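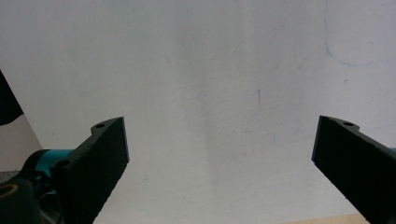 Pollcombe is a two-bedroom rental on the second floor, and we spent most of March getting it ready for new tenants. The walls took longer than anything else. Most of them are white plaster with a matte finish, and a matte finish keeps a record of everything that touches it. On one stretch there are tiny specks and scuffs, a short dark mark, a bluish smudge lower down, and a thin blue curved line that looks like pen or marker. None of it stands out from the doorway. It does stand out once the furniture is gone and you are close to the wall, and that is how a new tenant sees a place on the first visit.

Posted Mar 16, 2022 by Idun Fjeld
Filed under: Pollcombe, Walls and Paint

Notes on the marks

Specks and light scuffs. Start with a dry microfiber cloth. A good part of what looks like damage is dust. After that, use a cloth dampened with plain water and wrung out hard. Wipe in one direction and move to a clean part of the cloth often.

Dark marks. These are usually from chair backs, bed frames or shoes. A soft white eraser, the kind sold for pencil drawing, takes off a fair number of them. Go lightly. On flat paint a hard rub leaves a shiny patch, and the shiny patch is harder to hide than the mark was.

Pen and marker. Washing rarely gets all of it out of matte paint. Ballpoint tends to spread and turn into a pale blue cloud. Marker comes back through fresh paint, sometimes a day or two later, so it needs a coat of stain-blocking primer first. Put the primer on with a small brush, keep it to the line itself, and feather the ends.

Smudges. Try the damp cloth with one drop of dish soap in the bucket. Rinse with clean water afterward. If the smudge gets bigger, stop and treat it as ink.

Nail holes. We filled these with lightweight filler and a plastic knife, let them dry overnight and sanded with fine paper. Two passes were enough for everything except the old curtain rail in the front bedroom, where the plugs had pulled out and left holes as wide as a thumb.

Checking your work

Plaster is never completely even, and the light will tell you things that are not there. A soft gray band down the middle of a wall may be a shadow and have nothing to do with the paint. Look at the wall in the morning and again in the late afternoon before you decide it needs another coat. We also go over it with a flashlight held almost flat to the surface, and put a small piece of painter's tape beside each spot that still needs work. Pencil circles are a bad idea. They have to be cleaned off too.

Touching up or repainting

For the hallway and the small bedroom, touching up was enough. We had half a can of the old Trasmont white left in the utility closet, labeled with the room and kept sealed. Dab it on with a nearly dry roller, not a brush, and the texture comes out closer to the rest of the wall.

The front bedroom and the living room were repainted from corner to corner. The previous paint in those rooms came from Nordin and we could not get a match. Two whites side by side look wrong even when both are clean. If you have to change paint partway through a job, change it at a corner.

Supplies used at Pollcombe

Microfiber cloths, two buckets, dish soap
Soft white erasers
Lightweight filler and a plastic knife
Fine sandpaper and a sanding block
Stain-blocking primer, one small can
Matte white wall paint
Mini roller with short-nap sleeves
Painter's tape and drop cloths

The paint for the two big rooms was the main cost. The rest came to 49 dollars, including the roller sleeves, which we threw out at the end.

Still to do

The kitchen wall behind the table needs washing and probably a more scrubbable finish than matte. The closet doors in the hallway are being rehung next week. After that the floors get done, and the baseboards will be wiped down last.

Questions about the paint or the primer can go in the comments. Please say which room you are working on and what kind of paint is on the wall now, if you know.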